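Grout haze or something else? White film on new porcelain floor tile

Asked by Yara Matar, 2026-01-27
Tags: tile, grout, sealers, floor drains

Utility room floor, 264 square feet, polished porcelain, cement grout (Killatex, sanded). Grouted nine days ago. Each time the floor dries a dull white film shows up, heaviest near the grout lines. I have mopped it with plain water several times. The film goes away wet and returns dry. The installer says to leave it alone until July and it will wear off. I would like to seal the grout before then. Is this haze, or is it salts coming up through the joints?

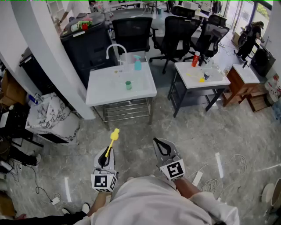

Ramesh Jaiswal replied that the two are easy to separate: scrape a little of the film onto a dark plate and add plain water. Efflorescence dissolves for the most part. Cement haze stays gritty. He would not seal anything until that test is done.

2 answers

Accepted answer

Film near the joints after nine days is usually haze. Salts tend to sit on the grout itself and look fluffy. Do the plate test anyway.

If it is haze, use a sulfamic acid cleaner. Wet the floor first so the joints are saturated and do not soak up acid. Mix at the weakest ratio on the label, work 50 square feet at a time, scrub with a nylon pad, pick up the slurry with a wet vac, rinse twice. Do not let it dry on the surface. Check the grout maker's cure time before any acid goes down. Keep it off natural stone and off bare metal.
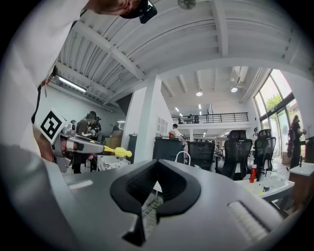

Rinse water is where most people go wrong. It carries the dissolved cement with it, and if it sits in a low spot you get the film back there. Change the bucket often. If there is metal grating in the floor, as there is here, rinse the grating separately with clean water and flush whatever is under it, so acid residue does not stay on the metal.

Seal after the floor has dried fully. Penetrating sealer only, on the joints, and wipe the excess off the tile within the time on the can.

Answer 2

had the same thing with Skatach grout, 100% vinegar took it off. did it twice. no problems

Comment on answer 2: Vinegar etches cement grout and is hard to rinse out. It may look fine now.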